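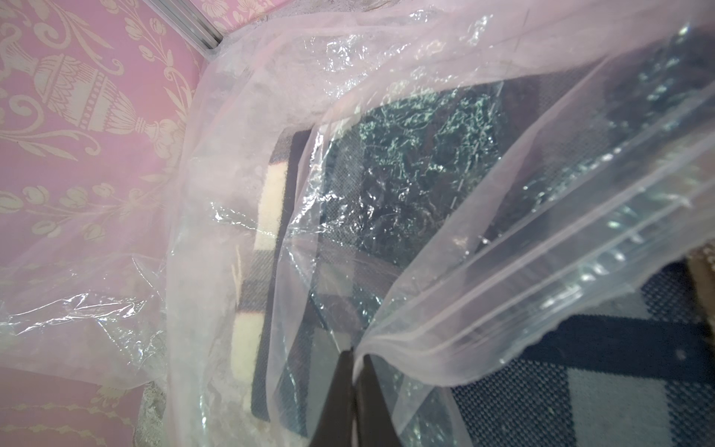

How do you store plaid textiles over the summer?
In clear zip bags, folded once more than you think is needed.

On 5 Aug 2018 a member from Fostmont wrote:
> My bags never close at the corners.
> Is a bigger size better?

Bigger helped me – I changed in June. Lay the bag flat and put the folded side in first.
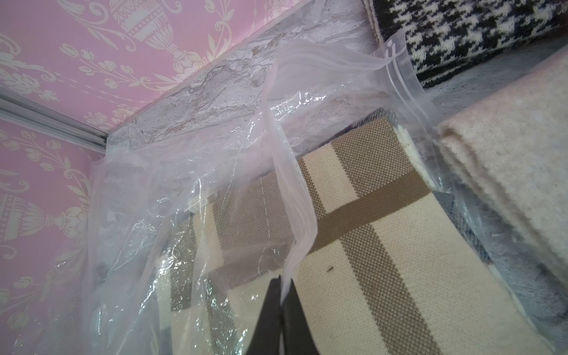 Then press the air out slowly with your palm, and close the zip from one end. I paid 127 for a pack of 6 at Prantl.

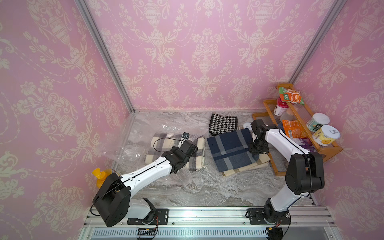

Plaid towel with fringe, and the clear bag

Greetings from Woditz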